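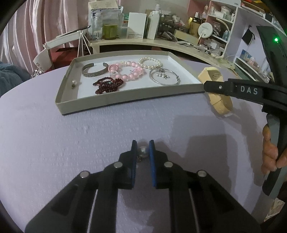
Lining up on a pearl earring with the hand-held gripper, jewelry tray behind.

Small items: rules for hand-held gripper sessions
Ilze Vasiliauskas, updated October 2020

These rules cover any Marsden session where the objects are small enough to get lost in a fold of cloth: earrings, rings, loose beads, thin bangles. Read the general gripper guide first. Where the two disagree, follow this one.

Before you start

Lay out one cloth in a single plain color and smooth it down. Texture is fine, prints are out. Put the tray on the far side of the work area so your arm doesn't have to cross it.

Write an item list before anything goes on the cloth. Each earring gets its own line, even when it belongs to a pair. A bracelet with charms is one item. Take tags off if you can do it without cutting. If you can't, leave them on and write "tag" next to the item.

Wipe both pads with a dry cloth. Open and close the jaws a few times and check that the pads meet evenly. If one side drags, stop and tell Teodoro Benítez before recording. Don't tighten the pivots yourself.

Picking and placing

1. Start with the jaws open and hold still for 2 seconds.
2. Come in low and slow. Both pads should be on either side of the item before you begin to close.
3. For a pearl or a stone, close until the item stops moving and no further. For a cuff or bangle, grip one edge of the band.
4. Lift straight up, clear the tray wall, then move across.
5. Lower the item until it touches before you open. Dropping it in counts as a failed place, even if it lands well.

Beaded strands are the hardest. Grip three or four beads together and never the clasp. If a strand tangles with another item, put both down and log it as a tangle. Use your free hand only after the recording has stopped. 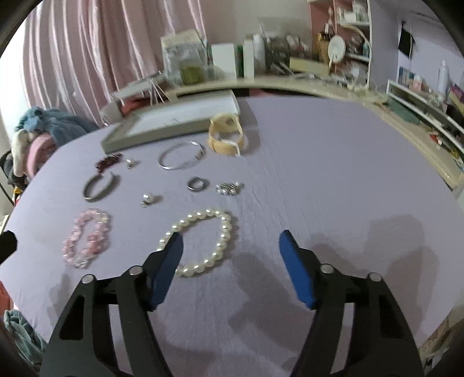 Spread the items out so the open jaws can fit around each one without touching its neighbor. Rings need the most room, and they should lie flat. If you have a bracelet with a wide loop, keep small pieces out of the middle of it unless the task card asks for nesting.

Two people working at once

Agree who moves first. The second gripper stays back from the item until the first has opened and pulled away. Say "clear" out loud – it feels silly for the first few minutes, but keep doing it.

Logging

Keep failed attempts. In the August batch we had 1,216 picks and 214 of them were marked failed, and those are as useful to us as the rest. Stop after 100 picks and take a break, then wipe the pads again.

At the end, check every item against the list, shake out the cloth over the tray, and send the log to Alper Altıntaş. Missing pieces go on the log the same day.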